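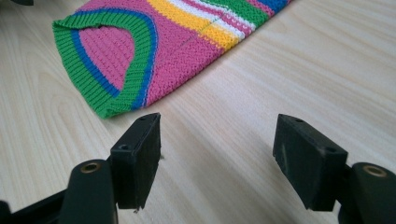 Paller Knitwear Care: Frequently Asked Questions
Last updated 02/05/2026

We receive many letters about washing, folding and storing fine knitwear. The answers are written by Tarun Dixit, who is responsible for our care and repair desk. If your question is not in the list, please write to us and we will try to answer within one week.

Can I wash a striped knit at home?

Yes, in most cases. Please read the label inside the garment first. If the label permits hand washing, use cool water and a small amount of mild detergent. We use Fitine wool wash in our own workroom, but any detergent made for delicate knits is suitable. Do not rub the fabric. Press it gently under the water and let it stay there for a few minutes only.

Will the bright colors run into the white stripe?

It can happen, mostly in the first two or three washes. Pink, blue and green are the colors we are most often asked about. Before the first wash, please make a small test: wet a cotton cloth, press it on the inside of the darkest stripe and look at the cloth. If you see color on it, wash the garment alone and do not leave it to soak. A garment with strong colors should never be left wet in a heap.

How do I dry it?

Roll it in a dry towel and press out the water. Then open the towel and lay the garment on a second towel, on a flat surface. Bring the sides and the stripes into their right shape with your hands while the knit is still damp. Do not hang it by the shoulders, as the weight of the water will make it longer.

Can I dry it directly on a wooden table?

We do not advise it. Water can leave marks on the wood, and some wood finishes can leave marks on the knit. Put a towel between them. When the garment is fully dry, a clean smooth table is a very good place for folding.

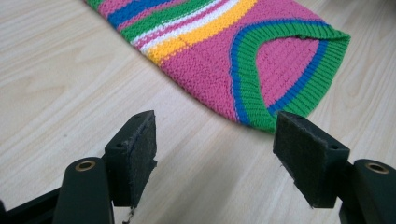 How should I fold a knit with horizontal stripes?

Lay it face down and smooth it with the flat of your hand, from the middle to the sides. Fold each side toward the center, and then fold the bottom up to the neck. Use the stripes as a guide: when the same colors meet at the edges, the fold is straight. Try not to make the fold on the same line every time.

The ribbed neckband has become wide. Can it be repaired?

Often it can be improved. Wet only the rib with cool water, push the ribs together with your fingers and leave it flat until it is dry. If the band is still wide after this, the elastic quality of the yarn may be lost, and the band must be knitted again. Our partner workshop, Thakur, does this work for adult and children's sizes. Please send a photograph first, taken in daylight, so that they can look for a suitable yarn color.

There is a loose thread on the surface. Should I cut it?

Please do not cut it. In a striped knit, the thread can be the end of a color, and the stitches near it may open. Take a blunt needle and bring the thread carefully to the inside. If it is long, make a small knot there.

May I iron the garment?

Use steam only, with a cotton cloth on top, and do not press on the ribbing. Pressed ribs lose their stretch.

How do I store knitwear for the summer?

Wash it first, also when it looks clean. Store it folded in a cotton bag or in a Durkow storage box, with the heavier pieces at the bottom. Many of our customers open the boxes again in October. If you do the same, let the garments have some air for one day before wearing.

Where do I find the number of my yarn color?

The color number is printed on the small label in the side seam, below the size. For example, 262 or 3673. Please write this number in your letter when you ask for repair yarn. If the label is missing, tell us the year in which you bought the garment, and we will look in our old color cards.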